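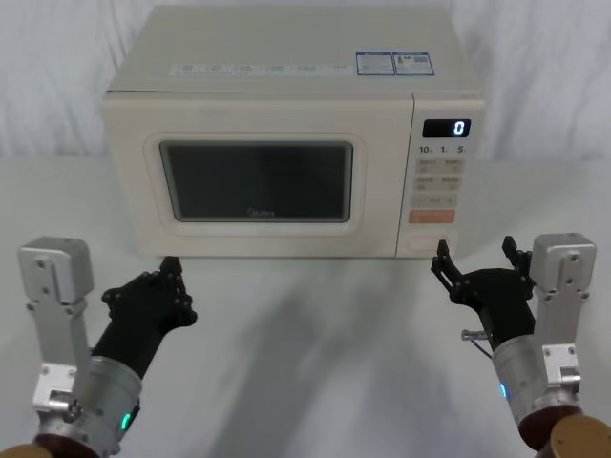

What should be settled before a two-armed machine is built in a shared workshop?

The space it will occupy, the load each arm must carry, and the task it must perform first.

Chapter 7
Planning the Build

This chapter follows the Stornness bench project from the first sketch to the first powered movement. The builders worked in a members' workshop with hand tools, one drill press and a budget of 2000 dollars. Their plan called for two arms, each ending in a hand with jointed fingers, mounted at the same edge of a table.

Section 7.1 covers measurement of the table and the reach of each arm. Section 7.2 treats brackets and fasteners, including the Daller clamp pattern used in Chapter 3. Section 7.3 addresses wiring and the placement of the stop switch.

Readers who have not completed the Trakora worksheet on joint limits should do so before continuing. Power must remain disconnected during all work described in Sections 7.1 and 7.2.

Terms introduced in this chapter: payload, reach, wrist segment, end stop.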